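Lista: Traducción técnica y glosarios
Asunto: Re: ¿«banco», «mesa» o «poyata» en un catálogo de mobiliario?
Fecha: 2018-05-05

Hola a todos:

Gracias por las respuestas tan rápidas. Copio abajo el mensaje que me interesa contestar, para que no se pierda el hilo.

> En el encargo de Camness que hice en julio pasado, el cliente
> pedía «mesa de laboratorio» en todas partes. Yo propuse
> «poyata» para las que van contra la pared y me lo aceptaron
> solo en las fichas para España. Para México volvieron a
> «mesa». ¿Tu catálogo va a un país o a varios?

Mi catálogo va a dos mercados, España y Chile, y este es el problema principal. El original está en inglés, son 217 fichas, y la palabra «bench» aparece en casi todas. El español no es mi lengua materna (traduzco desde hace 15 años, pero hay palabras que uno no aprende hasta que las necesita), y por eso prefiero preguntar antes de decidir.

He consultado el glosario de Nogueira, que tiene 400 entradas de mobiliario y es bastante fiable. Da «banco de trabajo» como primera opción. A mí «banco» me suena a taller, con tornillo y herramientas, o también al banco donde uno se sienta. En una ficha que dice «bench with stool» el resultado sería un poco cómico.

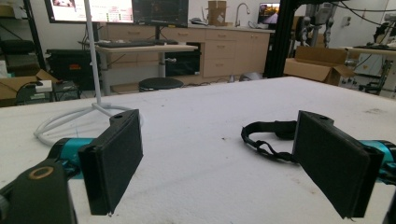 La otra duda es «worktop». En el catálogo se distingue entre el mueble completo y la superficie que se vende suelta. Tengo tres candidatos: «encimera», «tablero» y «superficie de trabajo». «Encimera» me parece correcta para España, pero un colega chileno me escribió que allí la gente dice «cubierta» y que «encimera» se entiende como la placa para cocinar. Si es así, no puedo usar la misma palabra en las dos versiones — a menos que el cliente acepte «superficie de trabajo», que es larga y no cabe en la columna de la tabla.

Dernley, la agencia que me pasó el encargo, quiere una sola memoria de traducción. Les he explicado que con dos variantes es mejor tener dos memorias, o al menos un campo que indique el país, y me contestaron que lo estudiarán. 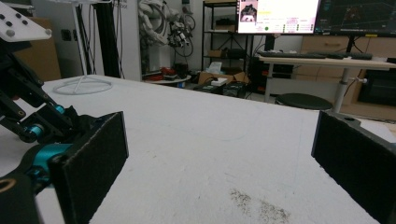
De momento he dejado lo siguiente en mi borrador:

bench: mesa de laboratorio (las dos versiones)
wall bench: mesa mural
worktop: encimera (España), cubierta (Chile)
upstand: peto, con duda
fume cupboard: vitrina de gases (España), campana de extracción (Chile)

Sobre «upstand» agradecería mucho una opinión. Es el borde vertical que sube por la pared detrás de la superficie. He encontrado «peto», «copete» y «zócalo», pero «zócalo» para mí está abajo, cerca del suelo. En el catálogo antiguo de Atholm usaban «remate posterior», que se entiende bien aunque no parece un término del oficio.

También quería preguntar si alguien escribe las medidas con espacio fino antes de la unidad. El programa de la agencia me lo cambia por un espacio normal cada vez que guardo el archivo, y ya lo he corregido dos veces.

Un saludo cordial y perdón por la longitud del mensaje.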